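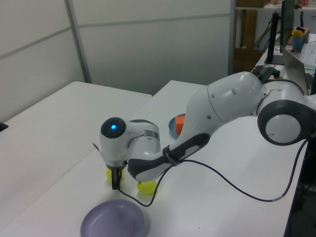

One of the packers at Oksanen told us in February that the lifting had gone from her day and the waiting had come in its place. She did not say it as a complaint. Please keep her remark in mind while you read these notes.

Print this page | Send by e-mail

Unit 5: Automation and the people on the shift

An arm is bought for a task, but a person is employed for a job, and a job holds many tasks. Picking up an object and putting it in another place is a task. Seeing that the object is the wrong one, telling the next shift, showing a new colleague where things are kept - these belong also to the job, and they are seldom written in any plan.

At the Prollov works in Orau there were 105 people on the packing side before the change. Almost 15 of them now look after the cells. Their pay rose a little, but they speak less with each other during the day, and several have asked to return to the line for some hours each week.

Questions of this kind should be put before the purchase:
- Who may stop the arm, and must this person explain it afterwards?
- Who teaches it a new object?
- What happens with the small breaks that the old work gave by itself?

For the seminar, choose one workplace you know and write one page on the second question. Hand it in by 22 May 2020.

Related items
Unit 4: Shift work and rest
Unit 6: Training on the job
Reading: The Zelosard agreement on new machines
Print this page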